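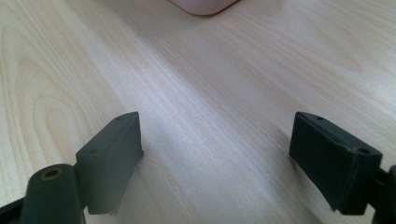

Hand gripper 2: pads and pivots

Notebook > Claltberg bench > Grippers > Unit 2

Sunday, 16:00. Entered by C. Zabala

Picked up from Teodoro's note that unit 2 closes with a slight step between the pads. Unit 1 not touched. Went over the finger pads first, then the linkage, then reach over the bin wall.

Pads. Lower edges are ragged on both. Left is worst near its lower right corner, where the material looks chipped. Right has small bits sticking out near the bottom left corner. Trimmed neither. If the fray gets into the gripping face the pads get swapped as a pair. One new pad against one old pad gave us a bad grip offset on the Gondero job and I don't want to chase that again.

Screws. Backed out and refitted one at a time so the pads didn't shift on their seats. Left rear was a quarter turn loose. The others held. No threadlocker this time; Teodoro used it on the first build and the heads rounded when we tried to get them out. Paint mark across each head instead, to be read at the next check.

Step between pads, jaw closed, straightedge across the top:
- before: visible light under the straightedge on the left
- after refitting left rear: none that I can see
- after 200 open/close cycles by hand: same

So the loose screw accounts for the step, at least for now. Did not touch the linkage to get there.

Pivots. Bushings wiped with a dry cloth, no oil. Oil picks up dust and then the outer links drag. Side play checked by holding the body and pushing each finger end sideways. Left inner has a little, right inner none I can feel. Outer links both free, no click. The old sheet from Goicoechea says to replace bushings at any play at all. I am not following that until we have a spare set on the shelf. Order is with Porninetti, no ship date.

Opening. Full travel measured across the inner faces, 90 mm. Matches the first build entry. Return is even on both sides, no lag on the left.

Reach check. Pink bin on the table, jaw brought over the near wall, unit held at the working angle. Want to know whether the outer links touch the rim before the pad tips get to the bin floor.
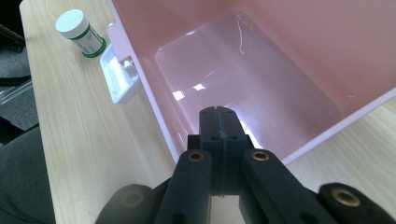 Unit 2 from behind, jaw over the near edge of the bin, bin empty.

Results, same grip height each time:
- straight in over the wall: tips reach the floor, links clear
- tilted left: clears, but by less than I would like
- tilted right: outer link rubs the rim on the way out, 7 tries out of 16

The rub comes from how far the wrist rolls on the lift. Lifting straight up for the first few centimeters before rolling back avoids it. Added to the handling sheet. A smaller bin would make it worse, so the pink one stays as the reference.

Open:
1. Left inner bushing, recheck side play at next service.
2. Paint marks, read before use and write the result on this page.
3. Spare pads, pair only. T. Cuesta to confirm which drawer.
4. Repeat the right tilt set with unit 1 for comparison.

18:20. Unit 2 back in its case, usable.

T.C.: spare pads are in the second drawer under the vise, one pair left. Will do item 4.

Claltberg bench notebook | Contact: C. Zabala, T. Cuesta | Back to top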